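About Us

Hi, and welcome! You've found the about page of Dasard, a small shop in Clistport that sets up robot cells and then keeps them going. I started it because I liked the fiddly part of the job better than the selling part, and I still do. Most of our customers are schools, small labs and workshops with one arm, one bench and no automation department down the hall. If that's you, we'll get along fine.

People ask what we do all day, so I'll tell you about the cell I spend the most time with, our own practice cell. It's an arm over a table, with aluminum poles at the sides and a cable chain running along behind. Every job we take on gets tried there first, and so does every repair I'm nervous about.

Setting it up starts at the wrist. The white mount gets bolted on with small screws, and I do them up a little at a time, going back and forth across the circle, because if you crank one down first the whole stack sits crooked and you'll be chasing that error for a week. (I have. It was July and the air conditioning was out.) Then comes the adapter, then the force-torque sensor, then the gripper. Before anything touches the table I zero the sensor with the fingers hanging straight down and nothing in them. Change the gripper, zero it again. I have a sticky note about this and I still forget! 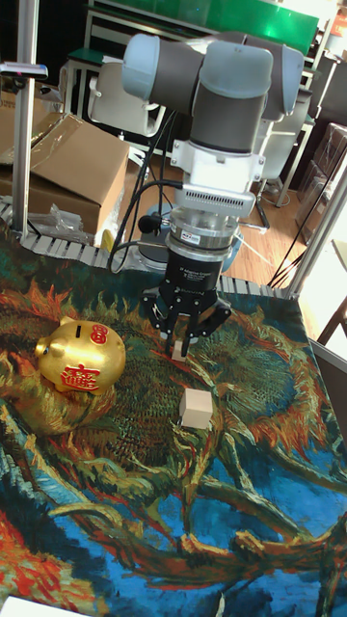 The next thing is height. I bring the fingers down slowly over something small, stop short, and step the last bit at 5 percent speed with my hand near the stop button. A wooden cube is great for this: flat top, square sides, and I don't care if it gets dinged. Once the cubes go well I move on to rounder, shinier stuff, which is where a grip that looked perfect all morning starts slipping. We also like a busy tablecloth with a lot of color in it. A program that only copes with a plain table isn't going to last long in a real shop.

Then there are the cables, my favorite subject and no one else's. Leave enough slack at the wrist that the last joint can turn all the way both directions, but not so much that a loop can catch on a corner. I run the arm through its whole reach by hand before I tie anything down, and then I run it again after. When somebody calls to say their gripper drops out "for no reason," the cable is the first thing I look at. I do 40 slow cycles after any cable work and I stand there and watch every one of them, coffee in hand.

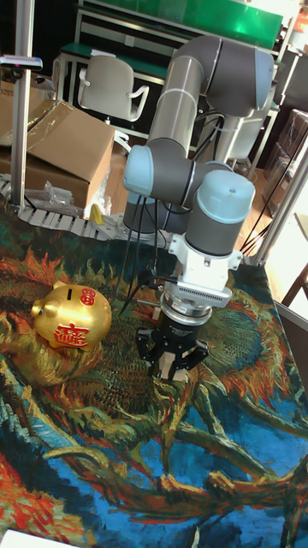
Swapping grippers is the other thing we practice a lot. Fingers that close straight together want a different approach from fingers that wrap, and the tool settings have to change along with the hardware: new weight, new length, new center point. Skip that and the arm thinks its hand is somewhere it isn't. I keep one saved setup per gripper, and the old ones never get deleted, just moved to a folder called Gruber (long story, it was the name of our first job).

As for looking after the thing, we go over the whole cell every 21 days. Screws checked, fingers wiped, cable chain opened up wherever it's gotten stiff, sensor zeroed, backup saved. Our log has almost 600 entries now and plenty of them say nothing more exciting than "tightened, fine." Customers on our care plan get the same visit with the same checklist, and a copy of the log stays with them.

We cover Clistport and everything out to Plukivberg, and we'll go farther if you ask nicely and there's parking. Drop us a line through the contact form, tell us what arm you have and what it's doing wrong, and send the error message word for word if you've got it.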